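Sorting the Junk Drawer: What Students in Our Dorm Keep and Why
Final project report, Intro to Material Culture

My project started with a dead battery. I was looking for a replacement in the kitchen drawer of our suite in Brellgate Hall, and I pulled out a roll of stamps, a bike light with no bracket, a bag of hinge screws and a menu from a noodle place that closed before I enrolled. No battery. I ended up sitting on the floor reading the menu. By the next class I had my topic (and I still hadn't replaced the battery).

The question I handed in was pretty simple: why do people keep small things they don't use? My instructor wrote "narrow this" on the proposal, so I narrowed it to shared drawers. A shared drawer is a funny place. You can throw out your own stuff whenever you want, but in a shared one you don't know whose key that is, and so the key stays.

How I did it

I asked to look through the junk drawers of 16 suites, all in Brellgate and in Drollden, the older building across the parking lot. I went on weekday evenings in October, mostly after dinner when people were home and in a mood to talk. For each drawer I wrote down what was in it and then asked whoever was there to tell me about whatever they wanted to talk about. I didn't use a fixed list of questions. I had one at first, but people gave me one-word answers, and the minute I put the paper away they started telling me stories. So the paper stayed in my bag.

I also read some background on collecting and on household storage. The most useful thing was our course packet chapter on "limbo objects," meaning things that are no longer in use but haven't become trash yet. I borrowed that term and I use it for the rest of this report.

What I found

Limbo objects were in every drawer I opened, which I expected. What surprised me was how many came in sets. I figured I'd see mostly single things, like one glove or one chopstick. But people hang on to groups of matching pieces even when they can't remember what the pieces belong to! A Drollden suite had a sandwich bag of plastic pegs that all four roommates agreed were "from a game," and they couldn't agree on which game. Two of them thought it was something called Hiten, and the other two had never heard of it.

When I asked why they kept the pegs, one of them said it would feel mean to split them up. I wrote that down and underlined it. I think pieces that match look like they still have a job somewhere, so you treat them better than a random bolt. Color seems to help a lot too. When the pieces match, people see one thing to keep, and a pile of odd parts just reads as mess.

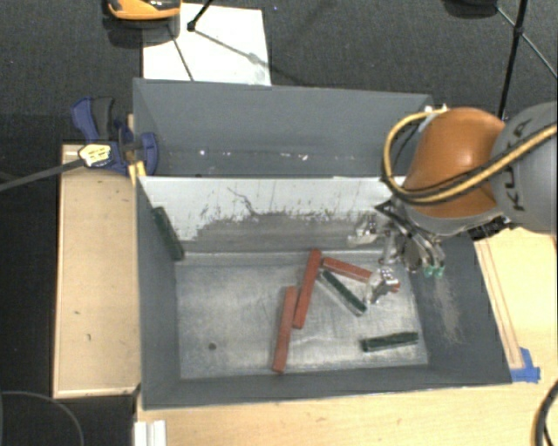 Long narrow blocks in two colors, red and green, in a divided bin.

The second thing I noticed was about dividers. Some suites had a tray in the drawer with sections, and I assumed those drawers would be neater and have less limbo stuff. They were neater, sure. But they had plenty of limbo stuff, and people were less likely to throw it out! Once something has a section, it has an address. My own suite got a tray halfway through the project (I bought it, I admit it) and the noodle menu now has its own spot along the left side.

The third thing was that people keep instructions longer than they keep the item. I saw a booklet for a Lefèvre coffee grinder in a suite where everybody drinks tea. The grinder had gone home with a former roommate. The booklet was in great shape, and I got the feeling I was the first person to open it.

Problems with the project

My group was small and all from the same campus, so I can't say much about older people or families. I also only visited each suite one time. A drawer changes, and a second visit in spring would have let me see what left and what stayed. I'm pretty sure a few people cleaned up before I came over, too, even though I begged them not to. One drawer smelled like lemon spray.

My notes are uneven. The early ones are long and have little sketches in them, and the later ones have lines like "tape, more tape, sad candle." If I did it again I would type everything up the same night.

What I'd do next

I'd like to follow one drawer for a whole school year, from move-in to move-out. Move-out is when somebody finally has to decide about the pegs, and I really want to be there with a notebook. I'd also ask people to guess what's in their drawer before they open it. I tried that with my last suite just for fun, and they forgot the scissors, the stapler and an entire flashlight, but all of them remembered the birthday candles.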